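4.2 Setting and procedure of the open day

The demonstration took place during the spring open day at the Jurketcombe site in April 2018. The site houses the test hall of the Tralon project and two smaller workshops that are normally closed to visitors. Doors opened in the morning and the hall stayed open until late afternoon. The entrance counter registered 438 visitors. Of these, 58 agreed to fill in our questionnaire after watching at least one full run of the picking task.

Visitors entered through the workshop corridor and reached the robot station last. We had asked for this order. In an earlier trial in November, the station stood next to the entrance, and people stopped there before they had read anything about the task. Many of them left with the idea that the arm was being steered by hand from the desk behind it. For the open day we moved the desk to the side wall and turned the operator's screen toward the public.

The task was the clearing of a tray holding mixed household and workshop items. The arm carries a two-finger gripper and a small camera at the wrist. The control software, called Skumia within the project, proposes a grasp from the wrist view, moves the fingers to either side of the item, closes them, and lifts. If the lift fails, the software proposes a second grasp. After a second failure it skips the item and goes on to the next one. Items were not sorted by shape or size before a run, and they were allowed to overlap.

Overlap was the main reason we chose a tray for the public runs. In the laboratory, most of our 2,000 recorded grasps were made on single items lying apart from each other. Visitors who had seen videos of such work expected the arm to be quick and sure. A tray in which one thing lies partly under another gives a fairer picture of what the system can and can't do. Figure 3 shows the wrist camera's view with the gripper open at a tray. 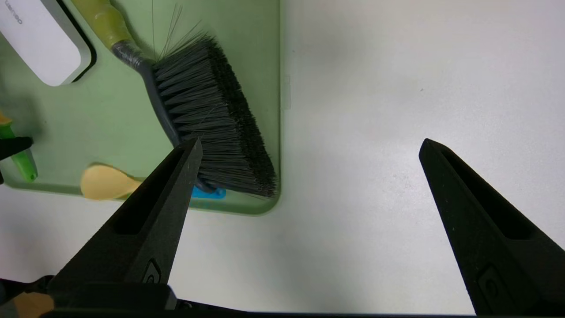 Soft and irregular items took up much of the talk at the station. A rigid box gives the software two flat sides to aim for. Bristles spread and bend, and their outline changes when a finger pushes against them. The software has no model of this. It treats the outer edge of the bristles as a solid edge and may place a finger too far out. A handle is usually the better target, but a handle that leaves the camera's view is scored lower than a part that is seen in full. We explained this to visitors when they asked why the arm did not go for the part a person would pick up first.

Each run was led by one of two presenters. The presenter gave a short introduction, started the run, and then stayed silent until the first item had been lifted or skipped. After that, questions were taken at any time. We kept the silent period in all runs so that the visitors' first impression came from the machine and not from the commentary. Runs were stopped by hand if a visitor reached over the barrier. A stopped run was left out of the results even if it was restarted within the same group.

Groups were limited to 10 people. Larger groups were split at the corridor, and the second half waited in the workshop. This caused some delay around midday, and a number of people left the line. We do not know how their views would have differed from those of the people who stayed.

4.3 Observations

The presenters kept notes on the questions asked during the runs. The most common question was how the arm decides which item to take first. The second was what happens when it drops something. Questions about jobs and safety were less common than we had expected from the literature on public robot displays. They came mostly from visitors who had worked in packing or assembly themselves.

Failed grasps held the attention of the groups longer than successful ones. When a grasp failed, visitors tended to move closer to the barrier and to suggest another approach aloud. Several of these suggestions were sound. One visitor proposed pushing the upper item aside before trying to lift anything, a step that Skumia does not have. Hartmut Sauerland, who presented the afternoon runs, recorded the same suggestion from two other groups. A pushing step has since been added to the list of planned changes.

The operator's screen was used less than we had hoped. It showed the wrist view with the proposed grasp drawn over it. Adults looked at it briefly and returned to the arm. Children looked at it more often, and some followed a whole run on the screen alone. In written comments, a few visitors said they had not understood that the screen showed what the arm's own camera was seeing. The label under the screen read "Live view," and this was too short. The wording should name the camera and say where it is mounted.

The questionnaire asked visitors to judge the speed, care, and independence of the system on a five-step scale. Hughes, the company that supplied the barrier and the floor marking, had no part in the design of the questions or in the analysis. The items on speed drew the lowest ratings, in line with the comments made at the station. Ratings of independence varied most. Visitors who reported having seen a second attempt after a failed grasp gave higher ratings of independence than those who had seen only successful lifts. The full ratings are given in Section 5, together with the comparison with the November trial.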